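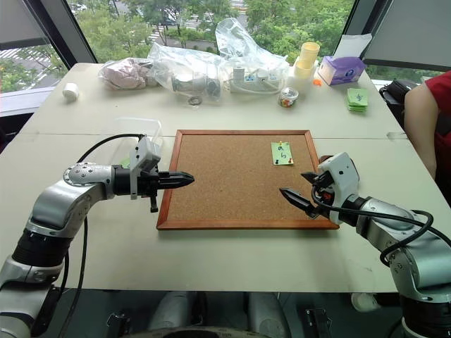 Two-arm bench setup with a cork board, pushpins and sticky notes.

Planning and Budgeting for a Two-Arm Bench: Frequently Asked Questions
Last updated 2021-08-14

Do I have to buy both arms at once?
No. Fletora quotes arms singly or as a pair. If your tasks need one hand to hold and the other to place, budget for the pair from the start. Adding a second arm later means a new mounting visit and a second round of calibration, both charged separately.

What is included in the quote?
Arms, grippers, controllers, mounting hardware and one day of installation. The table is not included. Neither are computers, shelving or task materials.

Which gripper should I order?
Most customers start with a two-finger gripper. Pointed fingertips suit small items such as pushpins and paper. Wide or soft items may need a different finger set — ask before ordering, as opened sets can't be returned.

Are the sensor modules extra?
Yes, they are a separate line on the quote. One is needed per gripper. Allow enough cable for the full reach of the arm.

How long is delivery?
Nine weeks from a signed order. Orders placed in September often run two weeks longer.

What should I set aside for task materials?
More than you expect. Cork boards, sticky notes, cups, tape and plastic bags are cheap, but they wear out and get replaced often. We suggest a small monthly amount under consumables instead of a one-time purchase.

Does the room need any changes?
Usually only power and floor space. Leave room for a chair and for a person to stand beside the table. If the bench will be near large windows, plan for blinds, and tell us before the site visit.

Can I lease?
Yes, through Tornero. Leases run two years, with a purchase option at the end. Consumables and finger sets can't be leased.

Who do I contact?
Ruth Haslam handles quotes and leases. Juraj Vaněk handles site visits and table drawings. Both are at the Wolevcombe office.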